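サイト内検索 キーワードを入力 検索

当サイトではサービス向上のためクッキーを使用しています。閲覧を続けられる場合、クッキーの使用に同意いただいたものとみなします。

清掃用品メーカー Hovar社 サルネス工場(Sarness)視察報告

2021年8月19日、当協会生活用品部会は、床用清掃用品の製造を手がけるHovar社のサルネス工場を訪問した。参加者は11名で、会員企業の商品企画担当者および施設管理業務の従事者により構成された。受け入れにあたっては、工場長のSem Desmet氏に終日ご案内をいただいた。

視察は会社概要の説明に始まり、織布、裁断、縁縫い、検品、包装の順に各工程を見学した。同工場の主力製品は家庭用および業務用のモップパッドであり、1日の生産数は2,000枚とのことである。織布工程では、極細繊維の束を基布に植え付け、毛足を整える作業が連続して行われていた。機械音が大きいため、説明は配布された受信機を通じて聴取した。

裁断工程を経たパッドは縁縫いの区画へ送られる。角を丸く仕上げる製品では、曲線部分で縁布にしわが寄りやすく、熟練者が送り速度を手元で調整している。Desmet氏によれば、洗濯を重ねた際のほつれは角の部分から始まることが多く、同社では75回の洗濯試験を経て縫製仕様を決定しているという。

午後は別棟の展示室に移り、製品を実際に手に取る時間が設けられた。家庭向けの「Trakitz」シリーズについては、毛足の長さと吸水量の関係、床材ごとの使い分け、洗濯時の注意点について説明があった。柔軟剤の使用は繊維の吸水性を損なうおそれがあるため、避けることが望ましいとの指摘は、参加者の関心を集めた。
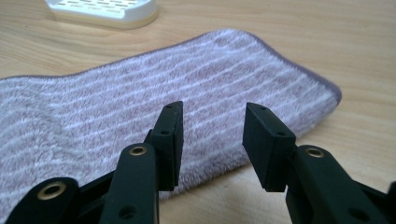 木目の卓上に置かれたマイクロファイバー製モップパッド。淡い藤色の地に白い筋が入り、縁は濃色で仕上げられている。

質疑応答では、会員から業務用途における交換時期の目安、色分けによる区域管理、使用済み製品の回収について質問が出された。交換時期に関しては、使用回数のみで判断せず、毛足の倒れ具合と縁の状態を併せて確認することが推奨された。回収については、物流を担うDijkstra社と協議を進めている段階であり、9月に試験的な運用を開始する予定との回答であった。

検品工程において、7項目の確認表を用い、抜き取った製品の寸法、縁の縫い目、毛抜けの有無等を記録していた点は、会員各社の品質管理においても参考になるものと思われる。一方、包装材の簡素化については同社も検討の途上にあり、店頭での見やすさとの両立が課題として挙げられた。

末筆ながら、ご多忙のなか視察を受け入れてくださったHovar社の皆様に厚く御礼申し上げる。当日の配布資料は、会員に限り事務局にて閲覧することができる。

(生活用品部会 事務局)

シェア 7 コメント 0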